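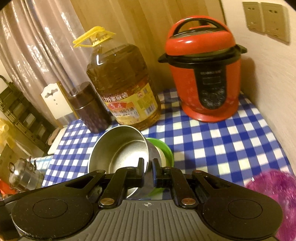 Checking that your demonstrations replay before you train on them

Last updated: September

Training a policy takes a night. Finding out the next morning that a third of your demonstrations were garbage takes the rest of the week. The replay check below is what we do at Pledholm before any hand-held gripper data goes near a GPU, and it costs you one afternoon and a bit of pride.

You need a batch of episodes with recovered camera poses, the gripper width for every step, and an arm you don't mind embarrassing.

Step 1. Sort by tracking loss. Anything that loses its pose for longer than 2 seconds goes in the bin. Resist the urge to interpolate. The spline will look gorgeous and your arm will punch the counter.

Step 2. Check the widths. Plot finger opening against time and look for a closed plateau wherever somebody picked something up. With cookware, the plateau should sit at the thickness of a pot wall. If it sits at zero, your demonstrator grasped air, or your calibration did.

Step 3. Run the reachability filter. People have shoulders and can lean. Your bolted-down arm can't. We use Sayce for this, mostly because we wrote it and are too stubborn to switch.

Step 4. Replay 9 episodes at quarter speed, objects set out by hand to match the first view. Keep the e-stop within reach, and move your coffee.

Step 5. Score each one: grasped, moved, released. Out of a batch of 2000 we expect all 3 on at least two-thirds of the replays. Under that, go back to Step 2 and be less generous.

A note on shiny metal: reflections slide around as the camera moves, and the tracker may treat them as landmarks. Mask the worst of them, or put a patterned cloth underneath so it has something honest to hold onto.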